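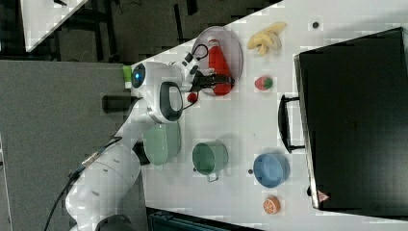 Tapia to lead May workshop on small-budget branding

Consuelo Tapia, who has run brand strategy at Anside for the past 10 years, will lead our next members' workshop in May. Her subject is how small firms decide what to stop advertising. Tapia is finishing a short book on the same question, and people attending will get the first 2 chapters in draft.

The workshop runs for one day and has 40 places. Members can book from today, and any places left will open to guests after that. The fee covers lunch and printed notes.

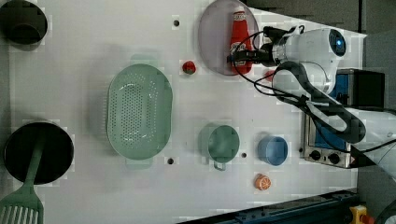
Page last changed: 8 November 2021

Tapia will be joined in the afternoon by Florian Auer of Trikik, who will talk about renaming a product that already has loyal buyers. Trikik spent nearly two years on its own change of name, and Auer has agreed to show the research behind it – including the names that customers turned down.

Josée Lévesque will chair the closing discussion. Questions can be sent to her ahead of time through the members' office.

Kęstutis Adomaitis has stepped down as editor of the case study series. Moushumi Nanayakkara takes over with the next issue and is looking for submissions on regional campaigns, business-to-business work and pricing. Drafts should go to her directly.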